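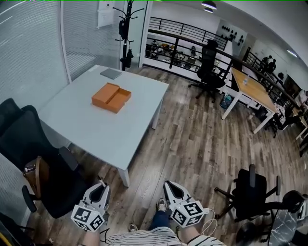
Orange box open on the table, lid set against the tray.

Home | Paper & Card | Desk Projects | Storage | About

Turn a Shallow Lidded Box Into a Desk Tray

I love a good cardboard box, and the shallow ones with a separate lid are my favorite kind! You get two trays for the price of none, and a bright color like orange cheers up a gray table in a way a plastic organizer never will. This project takes one evening and uses things you probably have in a drawer already.

What you need

A shallow box with a lid
Spare cardboard for dividers
Metal ruler, pencil and craft knife
White glue
A cutting mat or an old magazine

Clear a table first

Give yourself more room than you think you need. Push the laptop to the far edge, hang up your coat and bag, and park the box in the middle with the lid off. I like to stand up for the cutting and sit down for the gluing.

Make the dividers

1. Measure the inside of the tray, not the outside. Write both numbers on the bottom in pencil (they'll be covered later).

2. Cut 2 strips of spare cardboard to the inside length. Make them a hair lower than the walls so the lid still closes.

3. Lay your actual stuff in the tray — pens, clips, sticky notes, the charger you keep losing — and shuffle it until it looks right. This is the fun part, so take your time!

4. Mark where the strips go, then cut shorter pieces to cross them. Wherever two pieces meet, cut a slot halfway through each and slide them together.

5. Test the whole grid dry. If it bows, trim a sliver off one end.

6. Run a thin line of glue along the bottom edges, press the grid in and leave it overnight.

What about the lid?

Keep it! Slip it under the tray during the day and put it back on top when you pack up. Nomvula Joubert wrote in to say she lines hers with felt and uses it for earrings, and now I want to make another one.

If the corners start to split, glue a folded strip of paper inside each one and hold it with a clothespin until it sets.

More desk projects
Cable Labels From Scrap Card
Pencil Cup With a False Bottom
A Paper Sorter for Narrow Shelves
Five Ways to Save a Crushed Box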